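October, Mornton building, upper level

Survey of the hall ahead of the Kettler fit-out, with Renji Hoshino. Start 15:00.

Ceiling: painted white, beams likewise, conduit and ducting surface-run. Drawing 2745 has it all concealed, so the drawing is wrong. Marked up and sent to Ilse Ackermann. 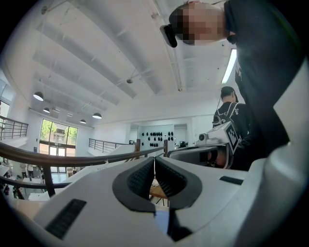
Ceiling with beams, exposed conduit and tube light.

Round fitting near the centre not identified from the floor — ask Gudrun Strobel for the fire plan before anyone drills.

Mezzanine edge: metal balustrade, thin vertical balusters, curved wooden handrail, dark and glossy. Handrail stays. Jedovell to quote for sheeting it over during the works, 4 m lengths.

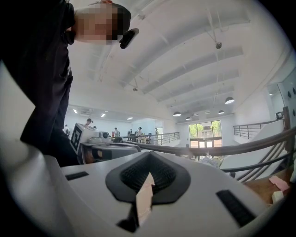

Can cartons be stacked against the balusters?
Keep them 800 mm back and leave the stair head clear.

Outstanding: lamp type for the tubes, fire plan, quote. Mattes Reuter has the key to the riser cupboard.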